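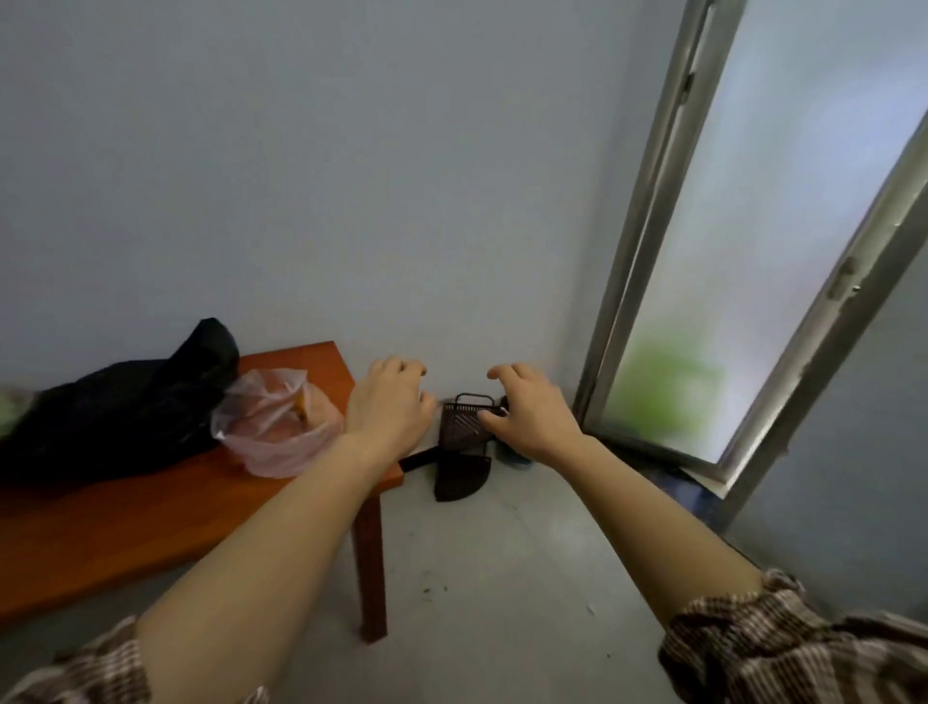
Fiadzo, January 18, 2018

The sea has been shut again. It's only the red flags, two of them, one at each end of the strand, but the man in the ticket kiosk says "the sea's shut" as if someone had pulled a grille down over it, and I've started saying it too.

I came for the winter swimming. In December I signed up with the Ostano lot, who go in off the slip every morning at eight and come out the colour of boiled ham, and I paid 27 euro for a bobble hat that entitles me to do the same. So far the hat has been in the water more often than I have. It blew off.

The new thing this year is the text alerts. You send the word SWELL to a number painted on the lifeguard hut, and a service called Trusta writes back with the state of the beach. My first reply said CAUTION. My second, a minute later, said CAUTION LIFTED. I was still on the steps with one sock off. Then on Tuesday it sent me the conditions for Vaketti, 800 kilometres up the coast, where I gather it was lovely.

Sinéad Mac an tSaoi, who has swum here since before there were flags, doesn't hold with any of it. She stands on the wall for ten minutes with her arms folded and looks at the water by the rocks. If there's a smooth dark strip between the breaking waves, she goes home and has toast. I asked what the strip was and she said it was the way out to sea, and did I want to go there? I did not. I had toast as well.

I've since read the board by the car park properly, all 27 lines of it. If a current takes you, float, wave, shout, and don't try to swim straight back against it. Somebody has scratched "or stay in bed" underneath with a key.

Forecast for tomorrow is a lighter wind and yellow flags by mid-morning. Sinéad says we'll see. I've put the hat on the radiator.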